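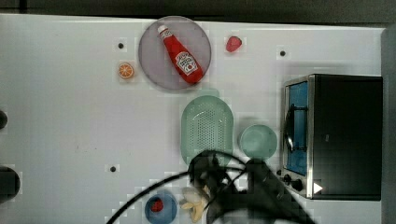
I spent most of April building a spreadsheet called "Gripper Budget FINAL," which is now on its fourth tab and its second lie.

The big line was easy. Birklow wanted 700 dollars for a spare set of fingers and Woltar wanted 476 for what looks to me like the same set in a plainer box. I went with Woltar and felt clever for an afternoon. Then came cables. I had put down 80 for cables - all of them, forever - and anyone who has looked at our table from above knows how that went.

The toaster oven was 89 and sailed through. So did the colander and the bowls. Groceries did not. I had filed ketchup under "equipment," and the people at Plultard who sign things sent it back with a question mark. A strawberry, I'm told, is a consumable. I have moved the banana too.

Still open for next quarter:

- a second gripper, or a repair plan for the first
- cable clips, a lot of them
- whether to buy plastic fruit

The Cervantes order form is due back on Monday's cousin, the "end of the week," so the plastic fruit has to wait until I've found the catalog.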